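Two bins or one? Sorting drinks rubbish in our common room

Project report, Joltthorpe College
Group: Gwenllian Dafis (writing this up), Wai-kit Chiu, Angharad Craddock
Tutor: Gwilym Humphreys

Why we picked this

Our common room gets through a lot of drinks. Everybody comes up from the shop with a can or a bottle, sits down, and then it all goes in whichever bin is closest. Wai-kit had been moaning about it since September (he's the one who fishes the bottles back out), so when Mr Humphreys asked for project ideas we had ours ready in about a minute!

The question we settled on was pretty simple. If you give people two bins of the same shape in different colours, and you don't put any labels on them, do they sort their rubbish or do they just chuck it?

What we used

We wanted small bins that would fit on a table, as a big floor bin makes people throw from a distance and then you're measuring their aim. Angharad found a grey one and a yellow-green one in the same size. We had £100 to spend and came nowhere near it, mainly because our families drank most of the materials for us. Everything got rinsed first. I say everything, but there was one bottle of peach stuff that we missed and my bag still smells of it.

We did the trying out on a white table pushed up against the wall. I'd wanted to use the round one by the window but it wobbles. 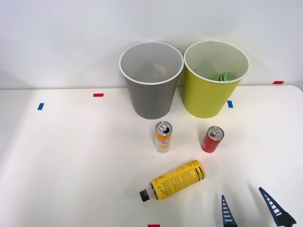

Fig. 1: The two bins on the table, with two cans and a yellow bottle waiting to be sorted.

What we did

Each person came in on their own and we asked them to tidy the table. That was the whole instruction. We were very strict with ourselves about not saying "sort" or "recycle", although I did slip up with Hsiu-ying Hsiao and had to leave her out of the results, sorry Hsiu-ying. Everyone got 3 drinks containers to deal with, a mix of cans and bottles, and one of us wrote down what went where while pretending to do homework.

By the end we had 140 containers written down, which looks wrong if you divide it by three, and it is wrong! Someone walked off with a can in the first session and we only noticed when we added it all up.

What we found

Most people did split things up, even with no labels. The funny part was that they didn't agree on how. A good few put cans in the grey bin and bottles in the other, and when we asked them afterwards they said grey "felt like metal". Others went the opposite way and couldn't tell us why. Quite a lot filled up whichever bin they were standing next to.

Bottles lying on their side tended to get picked up last. We hadn't planned to look at that, so I wouldn't lean on it too much, but Angharad spotted it early on and then we all kept seeing it.

What we'd change

We should have swapped the bins over halfway through. The grey one stayed on the left the whole time, so we can't say if people were choosing a colour or a side. Mr Humphreys pointed this out when we'd already packed up, thanks sir.

I'd also like to try it again with labels on, and with more people from outside our year. Wai-kit wants to do crisp packets next. The bins are in the cupboard behind the printer if another group needs them.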